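Branlow Stovetop Popcorn Popper: nine weeks in

I've been through more popcorn gadgets than I care to admit, so take this as coming from a snack person first and a kitchen person second.

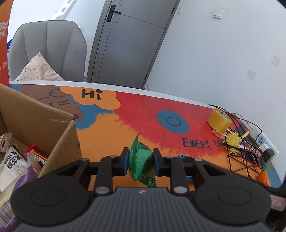 Khoa Hồ wrote to me after my last snack post to say that a plain old saucepan with a lid does the same job and I should save my cupboard space. Fair point, Khoa! I made popcorn in a saucepan for years and I still would at a friend's place. But I burned a batch maybe one time in four, and my arm got tired of the shaking, so when the Branlow went on sale for $41 (it's normally $54) I caved.

It's a tall aluminum pot with a crank on the handle and a thin wire that sweeps the bottom. You put in the oil, three test kernels, wait for them to go, dump in the rest and start cranking. That's the whole job. My first batch was ready before I'd found the big bowl, and there were 9 unpopped kernels at the bottom. Yes, I counted. I was excited.

The taste is so much better than the microwave kind, even with just salt. I've been using coconut oil and a spoonful of nutritional yeast, and my sister does hers with butter and chili powder, which I fought her on and then ate most of. Kettle corn works too, though you have to get it out of there fast once the popping slows down or the sugar goes bitter on you.

Now the grumbles. The lid has two flaps that fold back, and the hinge on the left one squeaked from day one. A drop of oil fixed it for a week or so. The crank knob also comes loose, and you can't tighten it without a tiny screwdriver. And washing it is a pain — the wire doesn't come out, so you're poking a sponge around it. I mostly wipe mine with a paper towel and hope for the best.

I also tried the Encombe, the electric one, at my sister's. Quieter than I expected, but it's huge and the popcorn came out a little dry. I'd take the Branlow over it any day, especially at the sale price. At $54 I'd think about it a bit longer, and if you only make popcorn when there's a movie on, the saucepan is fine.

Next up is the silicone microwave bowl, once mine gets here.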